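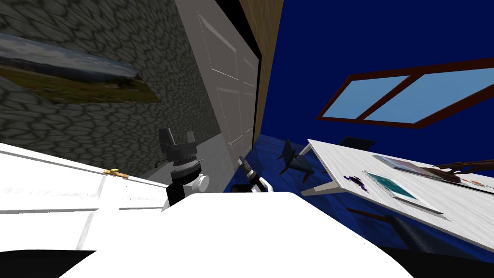

## 4. Learning from tilted and cluttered views

So far I've talked as if the robot always looks at the room from a nice upright head. It doesn't, and this section is really about what we did once we stopped pretending. Our two-armed robot leans when it reaches, its head camera leans with it, and the policy we described in Section 3 fell to bits as soon as the floor stopped being level in its view. Saeed Yazdani spotted this first, while he was chasing what he thought was a bug in the gripper controller (he lost the best part of a week to it, sorry Saeed!).

**Figure 4.** A rendered view from our simulator, Skalleo, with the head rolled. Both grippers are in the foreground, and the white table with its objects is on the right.

### 4.1 Why we randomise the roll

The usual trick is to straighten the picture before the policy sees it, using the joint readings to work out how far the head has tipped. We tried that, and I quite liked it because it's so simple. The trouble is that straightening leaves blank corners, and things near the border of the view end up in the blank bits or get lost altogether. In Figure 4 the long brush stretches towards the right-hand side of the picture, where the table is cut off, so there's little enough of the table to go on even before you start rotating and trimming.

So we went the other way and left the pictures tilted. During training we draw a new roll angle at the start of every episode, keep it fixed until the episode ends, and give the policy the raw view plus the joint readings. We also swap the wall and floor textures, the picture on the wall and the objects on the table. The textures matter more than I'd expected. With plain walls the policy seemed to lean on the line between wall and floor as a sort of spirit level, and busy surfaces such as the cobbled stone wall in Figure 4 made that habit much less useful to it.

### 4.2 The task

Each episode gives the policy one target object on the table and asks it to bring either gripper to a point just over it. There's no grasping in this part of the work. Farzad Shokri argued for leaving it out, on the grounds that a bad grasp and a bad reach look the same in a success score, and he was right. The policy picks which arm to use by itself.

We kept flat things in the object set on purpose, like the framed panels lying on the table in Figure 4. A flat panel seen from a low, tipped angle squashes down to a sliver, and our earlier policy would happily reach well beyond it. Surface marks were another nuisance. The small purple splotch near the left side of the tabletop has no height at all and is never a target, but the old policy was oddly keen on that sort of thing.

We trained 5 policies with different random seeds for each of 4 set-ups: upright only, straightened, random roll, and random roll with textures swapped. Testing used 17 rooms that weren't in the training set, built by Roswitha Kuster, who also checked that every target could be reached by at least one arm.

### 4.3 What we found

The random roll policies with swapped textures came out best in the test rooms, and they kept going at tilts where the upright ones simply waved at the wall. Straightening did well for small tilts and then dropped off quickly, mostly on targets near the sides of the view. Random roll without the texture swaps landed in between (a bit closer to straightening than I'd have liked).

Two kinds of failure are still with us. The first is when the robot's own body gets in the way. You can see how much of the lower view goes to the white housing in Figure 4, and one of the grippers is partly hidden behind it. When the policy picks the hidden arm it has to trust the joint readings, and it tends to stop short. Firouzeh Rostami tried adding a small penalty for choosing an arm that's out of sight, but that made the policy dither between the two, so we took it out again.

The second is flat targets lying close together. Reaches often finish between the two panels, over neither of them. I suspect the picture resolution is to blame, and we're rerunning the closest pairs at double the size before we change anything in the policy itself.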